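Section 4. Running the tidy-up demonstration for visitors

Use this section when the Lerasel arm is shown to visitors at an open day, a school visit or a supplier visit. It assumes the arm has been installed and calibrated as set out in Sections 2 and 3. If the arm has been moved since the last calibration, go back to Section 3 before you start.

The demonstration is short. The arm picks up small everyday objects from a white table and puts them in the basket. Visitors choose which object comes next, and the operator enters the choice on the Cudeo console.

**Staffing:** one operator at the console and one host with the visitors. The operator doesn't answer questions while the arm is moving.

## 4.1 Before the doors open

1. Switch on the arm controller, then the console. Wait for the green status line on both.
2. Check that the emergency stop is within the operator's reach. Press it, confirm that the arm won't respond, and release it.
3. Wipe the table with a dry cloth. Spray cleaners leave a shine that upsets the cameras.
4. Set out the objects with clear space between them. A marker pen, a short tin, a wooden block and something soft and rounded make a good mix.
5. Load the program *Visitor 2* from the Plorkero menu. *Visitor 1* is kept for older controllers and should be left alone.
6. Set the travel speed to the demonstration setting. The full working speed must not be used with visitors in the room.
7. Send the arm to its first hover position and look at the clearance between the fingertips and the table.
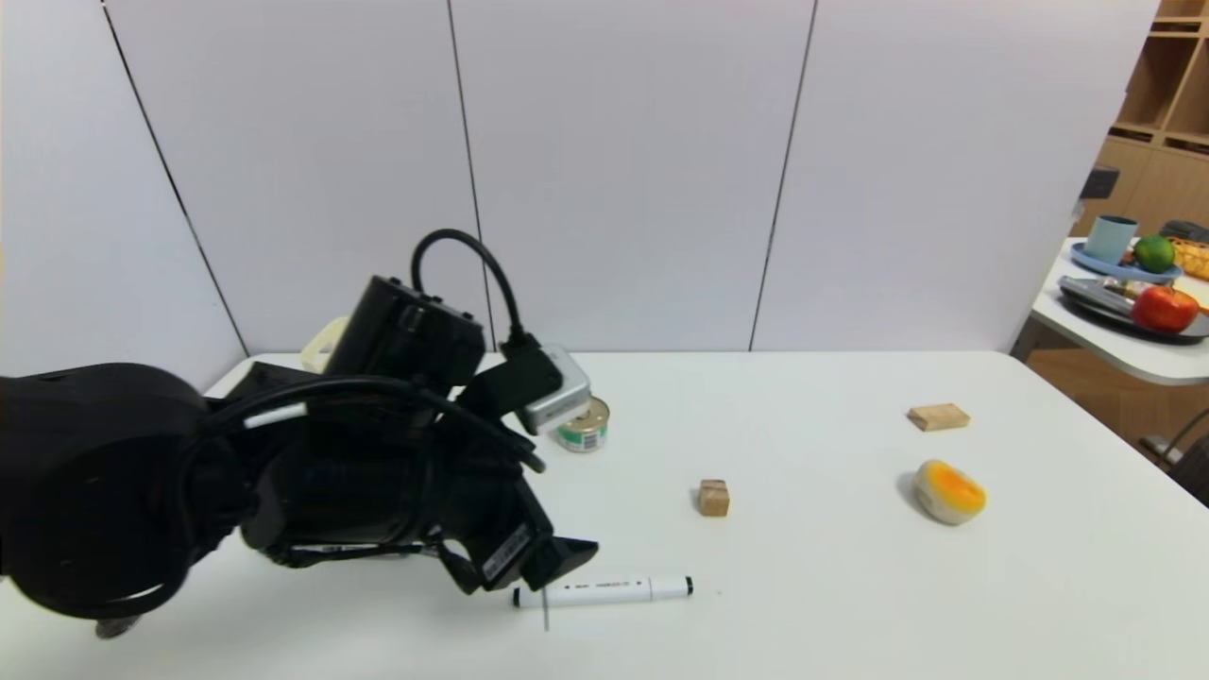 Fiifi Ofori would rather see step 7 done twice, once before the visitors arrive and once with them watching, as people ask about the gap between the fingers and the table more than about anything else. He also suggests letting the arm stand at hover for a full minute while the host talks.

Both are allowed. If you do the check twice, don't reload the program in between. Reloading clears the object list and you'll have to teach it again.

> **Caution:** Keep hands off the table whenever the arm is enabled. To move an object, pause the program, wait for the console to show HELD, and then reach in. The pause takes effect at the end of the current movement and not at once.

## 4.2 Teaching the object list

The arm needs to know what is on the table before visitors can choose from it. You can do this in front of them if the group is small.

1. Press SCAN on the console. The arm moves back and the overhead view opens.
2. Wait for outlines to appear on the console screen. Each outline gets a number.
3. Touch an outline and type a name. Use the names visitors would use. "Tin" is better than "cylinder, short".
4. If two objects are of the same kind, give each a name that tells them apart by colour - "blue pen" and "black pen", for instance. The list won't accept the same name twice.
5. Name the basket last and mark it as DESTINATION.
6. Press STORE.

If an outline takes in two objects, they are too close together. Pause, move one of them, and scan again. If an object has no outline at all, turn it a little and try again before you change the lighting.

Error 416 at this stage means that no destination has been marked. Repeat steps 5 and 6.
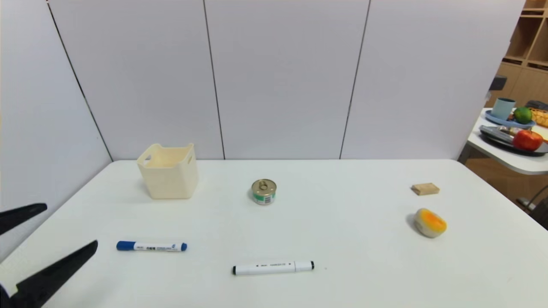 *Ashok Garg*

## 4.3 The demonstration

I wrote this part after running the visitor day at the Mensah building in August, and it follows the order that worked there. Groups of up to 11 can all see the table and the console. Larger groups should be split.

1. Ask visitors to stand behind the floor line. The host stands at the end of the line nearest the door.
2. Explain the stop button and who is holding it. Do this before anything moves.
3. Invite a visitor to choose an object by name.
4. Select the name on the console and press PREVIEW. The planned path is drawn on the screen. Turn the screen so that the group can see it.
5. Press RUN.
6. Stay quiet during the reach. Visitors tend to watch in silence the first time, and it lets the operator hear the motors.
7. When the console shows COMPLETE, ask for the next object.

Start with an easy object. The block is a sound choice, being flat-sided and light. Leave the pens until the group has seen one or two pieces moved.

**Note:** If the arm misses, let it. The program backs off and tries again, up to the limit set in 4.4. Several visitors told me afterwards that the second try was the part they remembered.

The wrist view can be put on the large screen by pressing VIEW twice.
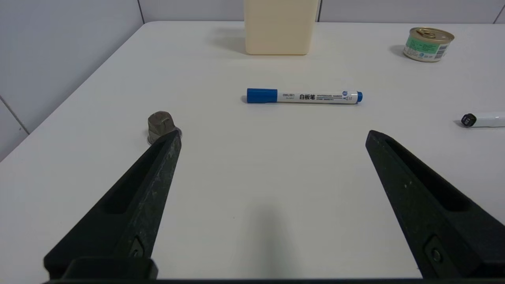
Grip width is the setting visitors ask about once they have the wrist view in front of them. The fingers always open fully before a reach, whatever the size of the object, and close until the motor feels resistance. A hex nut standing on its washer is a useful thing to point at here, as it looks tiny beside the open fingers and you can ask the group how the arm ought to take hold of it. A marker with its cap to the left raises a different question, about where along its length to grip. The default is the middle. You can change it under GRIP > OFFSET, but put it back to zero before the next group.

## 4.4 Settings for visitor use

- **Pause after grip:** 2,000 ms. The arm holds still so that people can see the object is held.
- **Pause before release:** 3,000 ms. Shorter values work but the release is easily missed from the back of a group.
- **Retries:** two. After that the arm goes back to hover and waits.
- **Sound:** on. A single tone marks the start of each movement.

Don't change the force limit for a demonstration. It is set at installation and needs the service code.

## 4.5 Placing in the basket

1. Check that the basket is inside the marked reach area on the console screen.
2. Watch the height as the arm comes over the rim. If the fingers look likely to touch it, press HOLD and raise the release height by one step.
3. Let the arm finish the release and lift clear before you speak to the group or take the next choice.
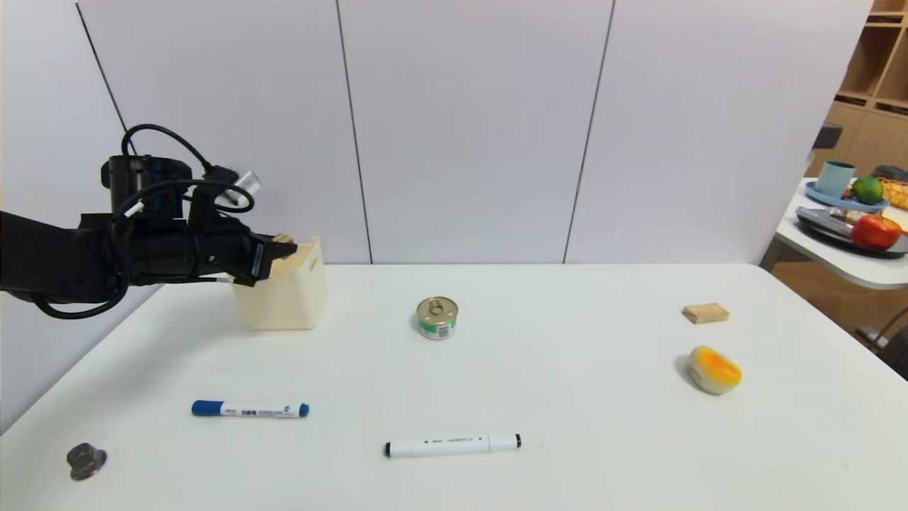 4. When the last object has been placed, press HOME and wait for HELD. Empty the basket by hand and set the table again as in 4.1, step 4.
5. Press SCAN before the next group comes in, even if everything has gone back to the same spot.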